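Workthorpe 112 Tape Rewinder – refurbished

I've wanted to list one of these for ages, and I finally have two! If you've inherited a box of old video reels – a launch your uncle taped off the TV, say, or a school's space club footage – please don't put them straight on a player. Tape that has been wound the same way for decades sticks to itself, and a slow rewind first gives it a much better chance.

The 112 takes reels up to 11 inches and runs at a gentle crawl or a slightly less gentle one (I only ever use the crawl). Hanneke Jacobs rebuilt both motors, and I replaced the belts and felt pads myself. The counter on the second unit skips a digit now and then, so that one is $20 less.

Comes with the power cord, one empty take-up reel and a photocopy of the manual with 37 pages – page 4 is faint but you can read it.
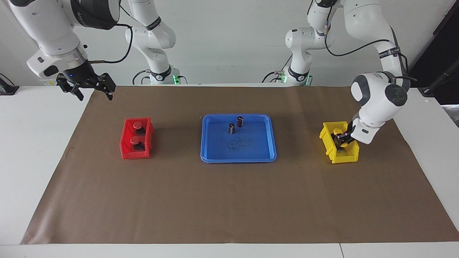 Red, blue and yellow containers on a brown mat.

Pickup at the Illomwood shop any day but Monday, or I can ship it double boxed. Questions about reel sizes? Ask for Mylene Talavera.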